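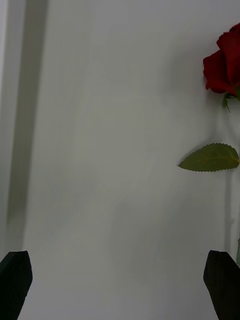 # Showing a robot what to do: your questions answered

Fembridge > Taking part > Teaching sessions > Questions

Reading time: 7 min

Search this site Type a word and press enter

Hello, and thanks for dropping by. If you've booked in to teach one of our robots the flower task, or you're still making up your mind, you probably have a few questions, and you're in good company because we get a lot of them (and enjoy nearly all of them!). Sławomir Borkowska, who runs the sessions at Fembridge, has gone through the emails and pulled out the ones that come up most. We've left the answers fairly chatty. If you'd rather skip around, please do, they don't need to be read in order.

## Before you come

What will I be doing, in plain words?

You'll be moving a robot arm through a small job, usually picking up a flower from one spot and setting it down in another, while the computer keeps a record of what the arm did and what its cameras saw. Then you put everything back and do it again, a little differently. Those recordings are what the robot later learns from. Prastico is our name for the whole collection of flower recordings, so if someone on the day says "that's a good one for Prastico," they mean you've done well and the recording is going in.

Do I need to know anything about robots or coding?

Not a thing. Some of our best teachers have been people who sew, ice cakes or mend bicycles, and who already have a feel for when to slow down. If you happen to be a programmer you're very welcome too, but you won't see a line of code unless you ask, and then you may have trouble getting us to stop.

How long is a session?

We book people in for 63 minutes, which always gets a raised eyebrow. It began as an hour, and then somebody added three minutes for finding your glasses and saying hello to everyone, and it has stayed that way ever since. You'll have a proper break partway through. If you find your shoulders creeping up towards your ears before then, say so and take one early.

Can I bring my teenager?

Yes, from age 14 with a grown-up who stays for the whole visit. Young people tend to pick up the remote control very quickly, so be prepared to be shown up.

## By hand or by remote?

What's the difference between the two?

When you teach by hand, you take hold of the arm and guide it where you want it to go, a bit like helping a child hold a pencil. The arm goes slack enough to follow you but still holds up its own weight. You feel the movement directly, and most people get the hang of it within a few tries. The trouble is that your own hands and sleeves can end up in front of a camera, and the robot then has a recording full of cardigan.

When you teach by remote, you sit back from the table with a pair of controls we call Kurek. You move Kurek, and the arm moves to match. It keeps you out of the way of the cameras, and once you're used to it you can work both arms at once, but there's no getting around the fact that it feels strange to begin with. Your hands are over here and the flower is over there, and you can't feel the petals. Give yourself time.

Which one will I be doing?

Most newcomers start by hand and swap over to Kurek once they know the job. If you have sore wrists or stiff shoulders, let us know when you book and we'll start you on whichever one suits. Kurek's grips are light and we can move the seat up or down.

I'm left-handed. Does that matter?

Only in the nicest way! Most people favour one side without noticing, and a recording made by a left-hander often reaches around a flower from a direction the rest of us would never think to try. Swap sides as often as you like.

## The flower task

Why flowers?

We began with blocks, and blocks are very patient. They sit square and they don't much care how you pick them up. A flower is a different matter. There's a big soft head that doesn't want to be squashed, a thin stem, and leaves sticking out at whatever angle they please, and you have to choose where to take hold. Everyday things are mostly more like flowers than like blocks, so it seemed a sensible next step, and it does make for a prettier table.

We use artificial ones. Real blooms wilt and drop bits, and by the end of a long day we'd be asking the robot to pick up something quite unlike what it started with.

Where should I grip it?

On the stem, below the leaves if there's room and between the leaves and the bloom if there isn't. Come in slowly with the fingers open and wait until the stem is between them before you start to close. If you find you've come in beside the flower, with the bloom off at the right of the wrist view and nothing but bare table between the fingers, don't close up and hope. Slide across, keep the fingers open, and have another look. That little sideways correction is very good for the robot to see, so please don't ask us to throw the recording away because you needed one.

Can I look at the screen, or should I watch the table?

Both, though people generally lean too hard on one or the other. The wrist view is wonderful for the last bit of the reach and hopeless for telling you what the other arm is up to. The side view is the opposite. A good habit is to use the side view while you're travelling and change to the wrist view as you get close.

One thing to watch for in the wrist view is shadow. On a pale tabletop the shadow of a stem can look a good deal like a stem, and more than one of us has set off confidently after the wrong one. Look for colour. A shadow is grey, and the real stem is green.

Do I have to use both arms?

No, and on your first visit we'd suggest you don't. Start with one arm and park the other with its fingers open, well off to the side. When you're ready, you can let the second arm begin its reach while the first is still carrying. It looks very clever when it goes well. When it doesn't, you have two arms wanting the same bit of table, and the trick is simply to stop one of them until the other has gone by.

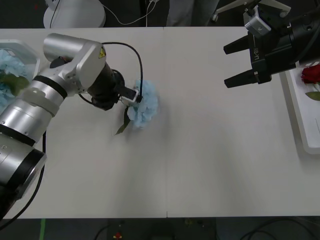

A blue flower in one gripper; the other gripper open, with the red rose on the tray below.

How many times will I do it?

We group the recordings in sets of 7 and have a short breather after each set. How many sets you get through is entirely up to you. We would much sooner have a few calm recordings than a great pile of hurried ones, so please don't race the person who came before you, however much they bragged in the kitchen.

Should I do it the same way every time?

Please don't! This is probably the hardest thing to get across, as we've all been brought up to practise a thing until it's neat. If every recording starts with the flower in the same place and the arm coming in along the same path, the robot learns that one path and is quite lost when the flower is a hand's width to the left. Turn the flower around. Point the leaf the other way. Start with the arm high, then low. Try the blue ones for a while and then the red.

## When things go wrong

What if I drop the flower?

Carry on, if you can do so sensibly. Lower the arm, pick the flower up again from where it landed and finish the job. We keep a good many of these, marked so that we know what they are. If it has gone right off the table, leave it where it is, let go of the controls and call out. We'll stop the arms before anyone bends down for it.

Can I hurt the robot?

You'd have a job. The joints stop before they reach their limits, and if you push an arm somewhere it doesn't like it will go stiff on you and wait. Do mind the cables, though, both the ones along the arms and the ones on the floor. Step over them, not on them.

Can the robot hurt me?

We keep the speed down, there is a stop button within your reach at all times, and there's always someone from our team beside you with a second one. We do ask everyone to keep their fingers away from the grippers and the joints, to tie back long hair, and to take off lanyards and dangly scarves. The yellow triangle labels on an arm are there to be taken seriously. If something makes you uneasy, press the button. You won't be told off for it, and starting up again takes very little time.

I was terrible at it. Should I come back?

Yes, please do. Nearly everyone says this after their first go with Kurek, and the second visit is a different thing altogether. Sławomir still talks about his first afternoon, when he spent the better part of an hour moving one carnation and then set it down upside down.

## Recordings and bookings

Will I be in the recordings?

The cameras point at the table, but a bit of you may wander into view now and again, a trouser leg or an elbow for instance. We don't record sound. If you would like a recording with some of you in it removed, write to us with the day of your visit and we'll find it.

Will I get to see the robot do it by itself?

We hold an open afternoon at Troltard Hall in May, where the arms have a go with no one at the controls. Everyone who has taught a session gets an invitation, and you can bring a friend. It's still early days, so expect some fumbling along with the good bits. There will be cake.

How do I change or cancel?

Reply to your confirmation email and we'll sort it out. If you can give us 3 days we can usually offer your spot to someone on the waiting list, but we know life doesn't always run to schedule, and a late note is much better than an empty chair.

Is there parking, and can I get in with a wheelchair?

Yes to both. Parking is behind the building and the side entrance is level. The table is a fixed height, but Kurek can be set up on a lower bench, so mention it when you book and we'll have it ready when you arrive.

Answers last checked Feb 18, 2023. If your question isn't covered, send it along to the Fembridge sessions desk and Sławomir will write back, usually at some length.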